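Wednesday, after lunch

Bench room notes, counter end. Finally had a proper go at the grey speckled counter, the one with the curtain behind it. Tarek wants it for laying out the Kovetti fabric samples, and I said fine, but only if people stop parking their mugs there!

Wiped it with plain warm water and a drop of dish soap, then buffed it with the old flannel. No spray. Salma tried the Jakell stuff in May and it left a film that took 2 goes to get off, so that bottle can stay under the sink as far as I'm concerned.

The curtain is still bugging me. I like the pale colour (so does Doaa), but the folds bunch up unevenly and I can't decide if we want more hooks or just a better rail. Sushil reckons 5 more hooks would do it — he's going to check the box of leftovers from the Chornovol job before we buy any.

White table stays pulled up to the counter for now. Handy for cutting, and Othmane's happy with the height.

Still to do: ask about the hooks, find the good scissors, move the labels. 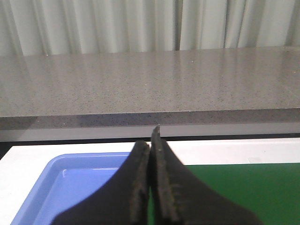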